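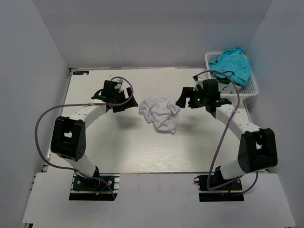 ¿Por qué se arruga la ropa?

Coge una camiseta limpia, hazla una bola, apriétala fuerte y suéltala. ¡Ya tienes una montaña en miniatura, con sus valles, sus crestas y hasta sus cuevas! Cada vez que una tela se amontona aparecen pliegues distintos, y por mucho que lo intentes no conseguirás repetir la misma bola dos veces.

Hilos que se cruzan

Mira un trapo de cocina muy de cerca, con una lupa si tienes. Verás que está hecho de hilos: unos van de arriba abajo (se llaman urdimbre) y otros de lado a lado (se llaman trama). Pasan por encima y por debajo unos de otros, como las tiras de una cesta de mimbre. Por eso la tela se dobla con tanta facilidad, ¡los hilos pueden moverse un poquito!

Y dentro de cada hilo hay fibras todavía más finas. Las del algodón están hechas de una sustancia de las plantas, la celulosa. Cuando la ropa está mojada, el agua se mete entre las fibras y las deja resbalar. Al secarse, las fibras se quedan sujetas en la postura en la que estaban. Si la camiseta se secó hecha un gurruño, pues gurruño se queda.

¿Y la plancha?

La plancha hace el camino contrario: el calor y el vapor aflojan las fibras, y el peso las aplasta hasta dejarlas lisas. (La plancha quema mucho, así que esa parte es para los mayores.) El poliéster, en cambio, se arruga menos que el algodón, porque sus fibras son más elásticas y tienden a volver a su sitio.

El juego de la montaña de Flustine

En nuestro cuaderno de juegos, Flustine es un país donde todas las montañas son de tela. Para visitarlo necesitas un paño blanco, una mesa despejada y una linterna.

Arruga el paño y déjalo caer en el centro de la mesa.
Apaga la luz y alúmbralo desde un lado. ¡Mira qué sombras tan largas!
Ahora busca una esquina. A veces está escondida debajo de todo y hay que levantar la tela despacito.
Cuando la encuentres, tira con suavidad y busca la siguiente.
Con dos esquinas en las manos, sacude el paño y extiéndelo.
Dóblalo por la mitad, gíralo y dóblalo otra vez.

¿Cuántas capas tienes ahora? Cuatro. Con un doblez más serán 8, y el paño se pondrá gordito como un libro. Si sigues doblando, llega un momento en que no hay manera, ¡prueba a ver hasta dónde llegas!

Después guárdalo en una cesta. Las que tienen agujeritos en los lados van muy bien para la ropa, porque dejan pasar el aire.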